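Keeping a wrist camera honest over a surface full of holes

Tangen tooling notes, last edited 2021-11-27

Our grasp planner likes edges. Give it a mug and it finds the rim, proposes a grip and goes about its day. Give it a colander and it finds a few hundred very small rims, and wants to discuss each of them. This page is how we got the Jeteck perception stack to treat a perforated surface as one object. It assumes you have the stack running and the hand-eye calibration done. If you skipped the calibration, go and do it now. The rest of this will not save you.

What you need

An arm with a wrist camera, a fixed camera looking straight down at the table, and a colander. We used pale green kitchenware of no particular merit. You also need the Rurncombe viewer, or any viewer that will draw a mask over a live image without falling over.

Step 1. Get the outline from the overhead camera

Do the first segmentation from above and leave the wrist camera out of it. From a distance the holes are small enough to smooth away, and the rim is the strongest curve the object has. Set the closing kernel to 9. At 8 the mask kept a scattering of pinholes, which the planner took for features. Save the outline in table coordinates, not pixels, or you will be doing this step again after lunch.

If your tabletop has screw holes or cable holes in it, mask them out once and store the result with the table model. They never move, and you will get tired of watching the software discover them.

Step 2. Hand over to the wrist camera late

Move to the pre-grasp pose using only the overhead outline. When you get there, project the outline into the wrist view and crop to it. Everything outside the crop is somebody else's problem. This matters more than it sounds, as whatever stands next to your target will be large, blurred and brightly colored from the wrist, and large bright things win arguments with a segmentation model.

Mask the fingers too. Our config has one mask for open and one for closed, and interpolates between them. The first version had only the closed mask, and for most of an April the arm was very careful to avoid its own hand.

Step 3. Throw out the glare

Shiny curves give you a white streak that looks like a superb edge and moves whenever the camera does. Collect frames from two poses, 30 millimeters apart, and warp both onto the table plane. Edges that stay put are kept. Edges that wander are reflections, and they go. Raised parts shift a little as well, so leave a tolerance or you will delete the rim along with the shine. I have done this, and the planner then reported a clear table with great confidence.

Step 4. Fit one shape

Take the surviving edge points and fit an ellipse with RANSAC, capped at 1000 iterations. Start it from the projected outline so that it doesn't wander off to settle on a plate. Reject any fit whose center lands outside the original mask. The holes themselves will still vote, so weight each point by the length of the edge it belongs to. A hole is a short edge. The rim is a long one. That single line of code did more good than the week of parameter tuning that came before it, and I would like the week back.

Step 5. Check it by eye before you close anything

Open the wrist view and the overhead view side by side in Rurncombe with the mask switched off, then on. Look for holes that fade out toward the side of the pattern. Those are the ones that get dropped, and the mask then shrinks inward and takes your grasp point with it. If the overlay is lopsided, go back to Step 3 and loosen the tolerance before you touch the fit.

Then turn on dry run, send the plan, and read the log. The Lillgate planner logs one line per candidate grasp. A short log is good news. If yours scrolls, the closing kernel is still too small.
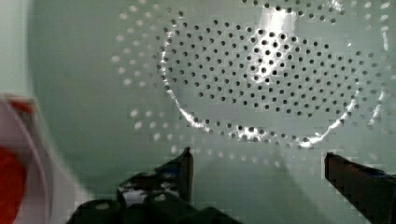
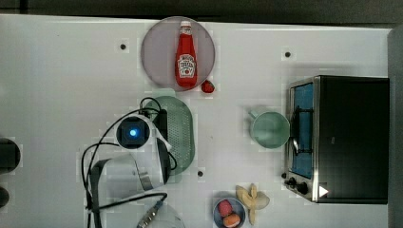
Green colander and open gripper fingers from the wrist camera (first), and the table with the arm over the colander from overhead (second).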